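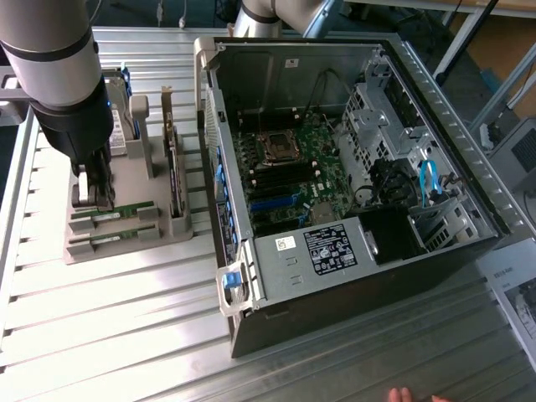
31 Mar 2022

Bosine transcript set, cable news commentary, second coding pass. 1,050 segments loaded, 500 coded for stance toward the administration. Nullell script dropped 8 segments with no speaker tag; put back by hand.

Coders still split on criticism aimed at an adviser but not the president. Codebook v3 treats both as "negative, executive." Proposed a separate code. Recheck agreement in April before touching the rest.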